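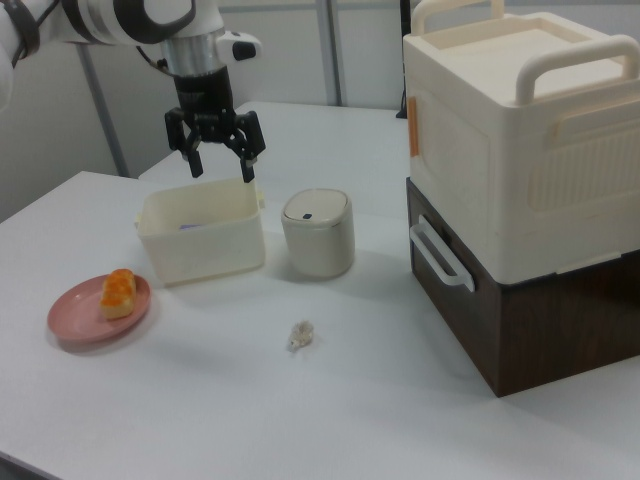
Section 3: Clearing the table and using the small waste bin

Your Simham tabletop set is happiest when it gets a quick tidy after every snack, and we promise it takes hardly any time at all.

1. Move plates with food still on them to one side, well away from crumbs and wrappers.

2. Open the domed lid of the waste bin and drop in used tissues and other small, dry scraps – one at a time is fine, there's no hurry!

3. Put loose odds and ends in the open plastic bin, which has no lid, so you can find them again later.

4. Lift the large storage box by both handles when you wipe underneath it, and set it down gently.

Note: Empty the waste bin every Friday, or sooner if you've had cake.

Caution: Never put wet food or anything hot in the waste bin. Do not load the storage box above 600 grams when carrying it.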